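Gristo Brewing: Taproom and Mug Club FAQ

When are you open?
The taproom opens at 3 p.m. on weekdays and at noon on weekends. Last call is 15 minutes before closing. Winter hours start in November and are posted on the front door.

Do I need a reservation?
No. Seats are first come, first served. Groups of 15 or more should call ahead so we can hold the long tables. We hold them for 15 minutes past the agreed time.

Can I bring my own growler?
Yes, if it is clean, has a working cap and is made of glass or stainless steel. We do not fill plastic containers. If yours smells of anything, we will offer to sell you a new one or swap it.

How long does a filled growler keep?
Unopened and cold, up to a week. Once opened, drink it within a day or two. Do not freeze it and do not leave it in a warm car.

Which beers can't be filled to go?
Sour and barrel-aged beers are poured by the glass only. Rurkalo, our rye lager, can be filled until the last keg of the batch goes on, and then it is taproom only.

Are kids and dogs allowed?
Kids are welcome with a parent until 8 p.m. Dogs are fine on the patio on a leash. Service animals are welcome everywhere.

Do you serve food?
Pretzels and nuts at the bar. You can bring in food or have it delivered. Please don't bring in outside drinks.

How does the Mug Club work?
Membership runs for one year from the day you join and costs $90. You get a numbered mug that stays behind the bar, a larger pour at the regular price, and first chance at bottle releases. There are 300 mugs. When they are all taken we start a waiting list, and current members get 15 days to renew before a mug is passed on.

I lost my card. Can I still get my member pour?
Yes. Give the bartender your name or mug number and show a photo ID. Replacement cards are free.

Can I share my membership?
No. One mug, one person – but you can buy a membership as a gift. Ask at the bar for the form.

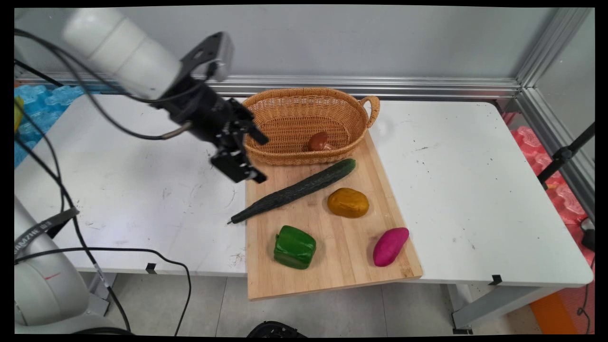 Robot arm over a basket and vegetables

Can I rent the back room?
Yes, for up to 90 minutes at no charge if your group is all members. Other groups pay a deposit, returned when the room is left as it was found. Send requests to Ngaio Pearce.

Do you offer tours?
Thierry Pichon leads one every Saturday-style open house, listed on the events page. Closed-toe shoes are required, and there are stairs.

Do you sell kegs?
Yes, with a week's notice and a refundable deposit on the shell and tap. Bring ID when you pick up.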